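Attic conversion: plank cladding on the slopes, which direction and what fixing?
Building and Renovation > Lofts and Attics

kalisov_joiner
Posted 16 July 2019

Looking for opinions on board direction before I order. Knee walls are framed, insulation is in, vapor layer is taped. Rafters are on 600 mm centers.

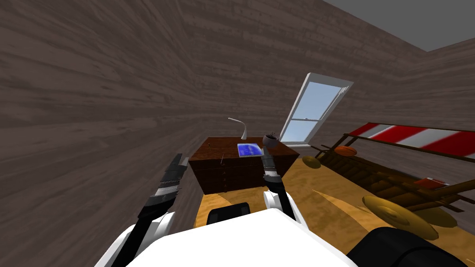
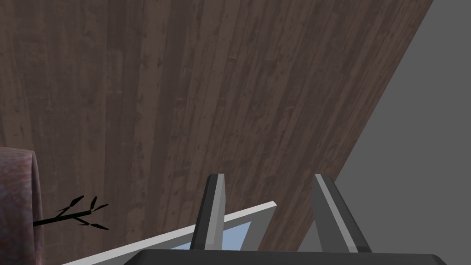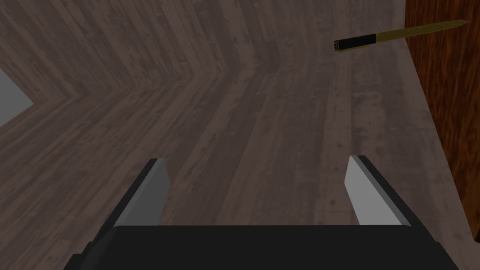
The main question is whether to run the boards horizontally across the rafters or vertically from the knee wall to the ridge. Horizontal needs no battens, which keeps 21 mm of headroom I would like to have. The first picture has the look I'm leaning toward, grain running level across the slope, with a flat gray ceiling section where it meets the planks. My worry is movement over a winter. Boards are tongue and groove spruce from Hakala, kiln dried.

drarken
Horizontal. You fix straight into the rafters and every board gets a nail at 600. Vertical means cross battens, and you lose the headroom plus a weekend.

Onni Aaltonen
Disagree in part. Horizontal is easier, but check the rafters for plane first. Pull a string over the full run. Anything out by more than a few millimeters will show as a wave under a low window. With battens you can pack that out.

On movement: leave the boards in the room for two weeks before fixing, heating on. Secret nail through the tongue, one nail per board per rafter. Do not face nail both edges or the board will split when it shrinks.

drarken
A string line is fine, but he can plane or pack individual rafters without battening the whole roof. I did 222 boards that way and have no waves.

stisitz77
What about the floor? If the walls and the floor are both dark plank the room will feel half its size. The darker the slope, the lower it reads. I would go pale on one of them. Also, knots need sealing before any light finish or they bleed through.

kalisov_joiner
Floor is not decided. Strung the rafters this evening. Two are low in the middle, the rest are good. I will pack those two and go horizontal.

Onni Aaltonen
Fine. Use ply strips for the packing and glue them. Leave a 10 mm gap at the gables and cover it with trim.

drarken
Start from the knee wall, groove down, and check for parallel with the ridge every five boards. Ours was out by 50 mm end to end and I only found it near the top.

kalisov_joiner
Noted. Ordering in November when the room is heated.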